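Toltano Pull-Down Kitchen Faucet, Chrome
Sold by Owusu Kitchen & Bath — reviewed and written up by Jade Tindall

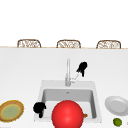

Why I keep recommending this one

I put a Toltano in my own kitchen back in January, so you're getting the opinion of somebody who washes a lot of lasagna pans under it. Before that I had a squat little faucet that came with the house, and I couldn't get a stockpot under it without tipping the thing sideways and soaking my sleeve. I grumbled about that for years and then fixed it in one afternoon!

The Toltano is a single-handle model with a pull-down spray head. The handle is on the right side out of the box, but you can turn the whole body so it sits on the left or in front (I have mine on the left — I'm left-handed and my husband has learned to live with it). The hose slides back up nicely on its own thanks to a weight that clips on under the sink. If yours ever stops retracting, check that weight first. Nine times in ten it's bumping into a bottle of dish soap down there.

What you get in the box

Faucet body with spray head and hose attached
Hose weight
Deck plate for covering old three-hole sinks
Mounting nut and the plastic wrench that fits it
Two supply lines
Hex key for the handle
Printed instructions (the drawings are tiny, so grab your reading glasses)

You'll need to supply your own adjustable wrench, a flashlight and an old towel to lie on. Please get the towel. The edge of a sink cabinet is not kind to your back.

Sizes and fit

Spout height: 15 inches
Spout reach: 8 inches
Hole needed: standard single hole, or three holes with the deck plate
Finish: chrome (brushed nickel and matte black are special order)
Warranty: 6 years on the cartridge, 1 year on the hose

Measure up before you order, especially if you've got a windowsill or a shelf behind the sink. The handle tips back a bit when you go to full hot, and I've had a couple of customers send theirs back for that reason alone. If your sink is on an island you've got all the room in the world and can skip this part.

Also think about how deep your sink is. A tall spout over a shallow bowl will splash, there's no way around it. Mine is a fairly deep single bowl and I get a few drops on the counter if I run it wide open, nothing I'd complain about. If your bowl is shallow, have a look at the Vultgate instead. It's shorter, it has the same cartridge, and it's a little cheaper too.

The spray

There are two settings, a regular stream and a wide spray, and you switch with a rocker button on the head. The button stays where you put it until you turn the water off, and then it goes back to stream. Some people love that and some people find it annoying. I was in the second group for a week or so and now I don't notice.

The spray is strong enough to push oatmeal off a bowl that's been sitting since breakfast. It won't do much for burned-on cheese, but then neither will anything else short of soaking it overnight.

Cleaning and hard water

Chrome is easy. Warm water, a drop of dish soap, dry it with a soft cloth and you're done. Skip the scouring powder and anything with bleach in it, they'll dull the finish and the warranty doesn't cover that. We have very hard water where I live, and I get white crust on the spray nozzles every couple of months. They're rubber, so I just rub them with my thumb while the water's running. For the bad spots I fill a sandwich bag with white vinegar, rubber-band it over the head for half an hour, then rinse well.

If you have a filter system, the Ikaten under-sink filter hooks up to the cold line without any adapters. We sell them together and take 15 dollars off the pair.

Shipping and returns

Chrome ships from our own shelves, usually the next business day. Special-order finishes take longer and I'll email you with a date. Orders over 100 dollars ship free in the lower 48, so the Toltano qualifies all by itself. You can send it back within 30 days if it hasn't been installed — keep the box and the little foam pieces, please, they're a pain to replace.

Questions about fit? Send me a note with your sink model and the distance from the hole to the wall, and I'll get back to you as soon as I can.

Page updated 2023-10-05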